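Notebook, 5 April 2021
Vanity box task, second go

Moved the whole setup up to the window end and started again on the organiser with the mirror lid. Oksana Harasym wanted both arms free to reach the drawers, so the box now lives mid-table and the clutter (toy cars, donut and so on) stays put between episodes. The old Sarno recordings had a bare table and the policy fell over as soon as anyone left something out.

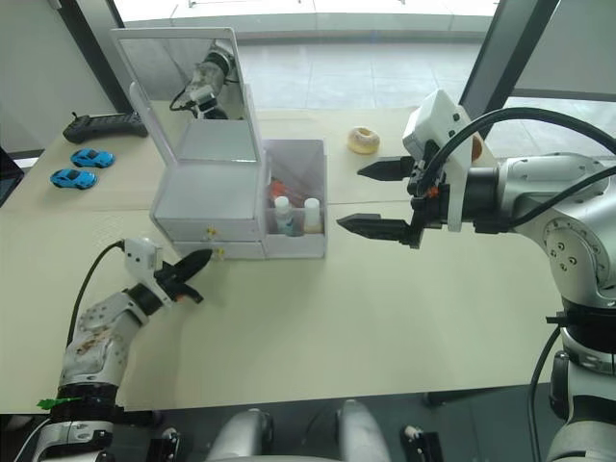

Drawer and sponge

Left arm does the sponges, right arm mostly stands by. I'm keeping the grip slow – the pink ones squash, and last week the Pudis filter binned a lot of takes for sudden finger closure. Label the step "sponge to drawer" please, all lower case, or the Matić script splits it in two.
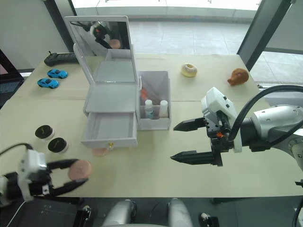 Left gripper with a sponge, lower drawer open.

Tally so far is 338 episodes, of which 10 need their start times trimmed. I'd like 916 before we train anything. Oksana says we could get away with fewer!

Wrist views next. Went through a batch on the Funeck viewer after lunch and they're better than I feared, even with the daylight.

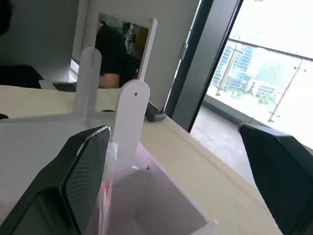
Recovery examples are what I'm really short of. I keep restarting when a grasp goes a bit wrong, and then the model never gets to see a fix. For the white piece with the two upright tabs I'll do a run of deliberately poor approaches, coming in at the nearer tab with the fingers too far to one side, then backing off and lining up again. Keep those in their own folder until June, when we redo the split.

To do: ask Oksana about blinds, check disk space, rename yesterday's files.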